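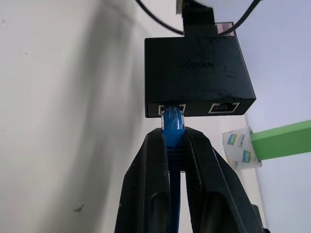

August 15, 2025

Up early and did the network things before breakfast, as I had told myself I would. The house has been running on one long lead and a lot of goodwill since April, when we moved the desk to the other wall, and I was tired of stepping over it.

The UGREEN adapter has two Ethernet ports next to each other on the same edge. I used the left one for the blue cable and left the right one free. I wrote this down on the card inside the cupboard door as well, in capitals, because last time I had to ring Uriel Ponce to ask him which port we had used and he was on a train and couldn't hear me.

The casing is in a poor state. It is scuffed and scratched and it picks up dust faster than anything else I own. I have wiped it with a dry cloth more times than I can say and it looks the same afterwards. I could use a damp cloth but I don't like putting damp cloths near sockets. The small print along the edge is beyond me, even with my reading glasses. I tried the torch from the kitchen drawer and gave up.

Breakfast at half past eight. Toast, the last of the plum jam, tea. Found that the kettle wants descaling again. Put vinegar on the list.

Abundio Nava came by for the ladder and stayed for an hour. He had a cup of tea and told me what I should be doing with the cables, which was mostly what I was doing already. He thinks everything should be labelled at both ends. I said I would label one end. He has labelled every plug in his own house with those sticky flags and he told me his wife has started labelling the food in the fridge to make fun of him. He also wanted to know if I was still paying Daderari for the broadband. I am. He has gone over to Indero and says the bill is easier to read. He didn't say it was any faster.

I ran the speed check after he left and got 543 down at the desk. I am meant to be getting 1000. I did it again from the spare room and it was much the same, so I don't think it's the position. I will ring Daderari, though the last call took most of an afternoon and ended with a man asking me to turn it off and on again, which I had done before I rang.

Then I cleared the big table to sort out what was left in the cable box. It had become a tip. There were leads in there for a printer we gave away and a phone I dropped in the sea. I made a pile to keep, a pile for the recycling centre and a pile for asking Uriel about. The asking pile was the biggest. I tied the keepers with the green garden ties, as I had run out of the proper ones, and they do the job well enough.

The other thing I wanted to look at was the small black box, the narrow one that stands on its end if you let it.

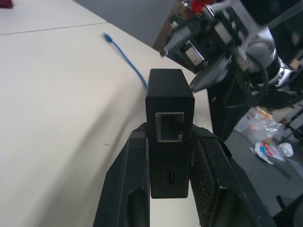 It has an Ethernet port towards the top and a USB-C port lower down on the same side, so everything goes in from one face and the back can go flat against the wall. I hadn't taken that in before. I had been planning to put it on the shelf behind the printer, with room for leads on both sides, and now I think it can go on the narrow ledge by the window, where there is hardly any depth at all. I measured the ledge and it should fit. I need to find the right lead for the lower port. There were several USB-C ones in the box and I am not sure all of them are any good, so I have put those in the asking pile too.

The table could do with a clean while it is clear. It's a cream top and every little speck shows. I gave it a going over with washing-up liquid and warm water after lunch and dried it with an old tea towel. The join between the two tables collects crumbs and I did that with a knife wrapped in a cloth. I have thought about filling it with something, but then we could never pull them apart again, and we do need to when my sister's family comes.

Lunch was soup from the freezer. It was meant to be leek and potato and was the lentil one. Ate it anyway.

Walked down to Gornus in the afternoon for the vinegar and some cable clips. They had the round nail-in clips in a tub of 50, white only. I wanted black. The girl on the till said they might have black next month, or they might not. I bought the white. On the skirting board white is better in any case, and it is only along the door frame that they will show up. Also bought a new washing-up brush and a bag of compost that was reduced because it had a split in it. Carried it home against my coat and regretted that.

Put the clips in from the desk to the corner. It is slow work on your knees. The plaster is soft by the door and two of the nails went straight in and came straight out again, so I moved those along a bit. I stopped at the corner. The stretch under the window can wait, as I'd rather have the small box settled on its ledge before I decide how much slack to leave.

Uriel rang at six. He will come over and go through the asking pile, and he wants to borrow the Bautista book while he's here, the one with the maps. I told him it was lent out. He said it was lent out last year as well. I must chase that up.

He also said I should try the speed check with a different cable before I ring anybody, in case it is only that. It is a fair point and will save me the call if he's right. I have one spare in the keep pile that is long enough. Will do it in the morning.

Descaled the kettle after supper. Two goes with the vinegar and then boiled it through with plain water, and the tea still had an edge to it. Coat is on the back of the chair to dry before I brush the compost off. The recycling pile is in a carrier bag by the front door, and the ladder has gone home with Abundio, so I can't do the landing bulb until he brings it back.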